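Student teams wanted, farm and food business ideas, Plesell Rural Start Fund

142 shares | 9 comments

Got an idea for a farm shop, a seed library, a shared milking parlor, a better way to sell lamb? We want teams of up to five. Any year, any major. Round two is open now, closes Monday, November 18, 2019, 5 pm sharp.

No business plan needed yet. Two pages, plain words, rough costs.

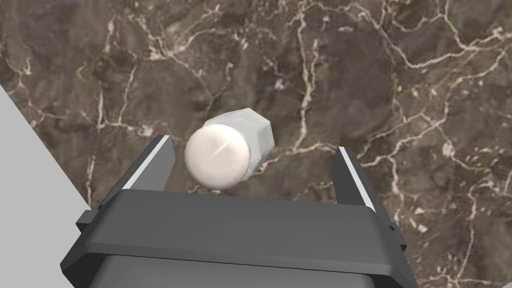

Maximiliano Bravo asked under the last post if part-time students count, and whether a team can include someone who already graduated. Yes to the first. For the second, one grad per team, max.

What you get: a desk at the Nallora office in Toledo, a mentor for 18 weeks, and help with leases, permits and the dull tax stuff. Travel paid, keep your reciepts.

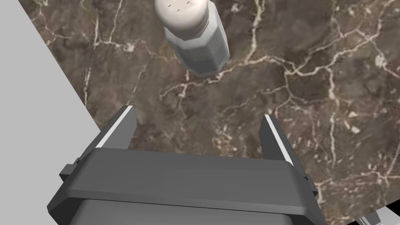
Mentors are mostly growers and small processors, a couple of bankers. They read everything before the first meeting so please send numbers you can stand behind. Teams from the August round can apply again, new idea or same one fixed up.

Pitch day is at Mostimside, ten minutes each, questions after. Slides optional. Bring samples if its food. 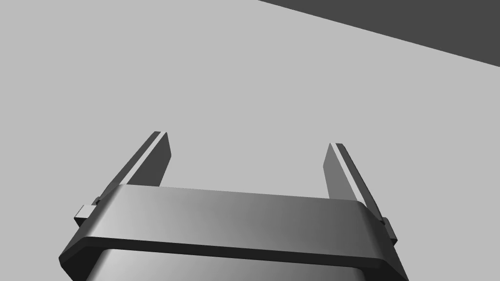 HOW TO APPLY

Email the two pages plus names of all team members to the Plesell desk. One file, PDF. Put your college in the subject line. Replies within five working days.

Get our newsletter. Unsubscribe any time.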